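Gescombe clears out its lost property, one packet at a time

The lost property room at the Gescombe leisure center is being emptied for the first time in 12 years, and the town is learning what it forgot to miss.

By the end of August the inventory had reached 1,922 items, filling a ledger that was bought with 300 lines in it and has since been extended with staples. Umbrellas lead, as expected. Single gloves run them close. Nearly 400 entries are filed under "kitchen, other," a heading that Pacita Abella, who manages the center, says she regrets.

"People come here to swim," Abella said. "I don't know why they bring crockery."

Anything that can't be traced to an owner goes into gray bins for sorting. Useful pieces will be offered at a sale in the Dizon Hall, and the rest will be recycled.
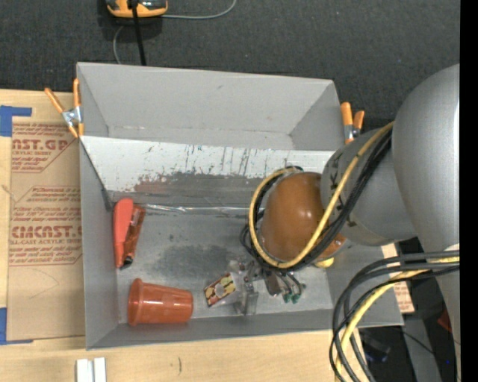
A reddish-orange cup and a small patterned packet in one of the sorting bins at Gescombe.

Cups have proved hard to return. Prys Parri, a regular at the early swim, came in at 7 a.m. to claim one he had left behind in the spring and was shown eleven. He took his time, held two of them up to the light and went home with a different one, which he described as an improvement.

Claims are open until the sale. Abella asks that visitors describe their item before looking through the bins, and that they stop asking about the umbrellas.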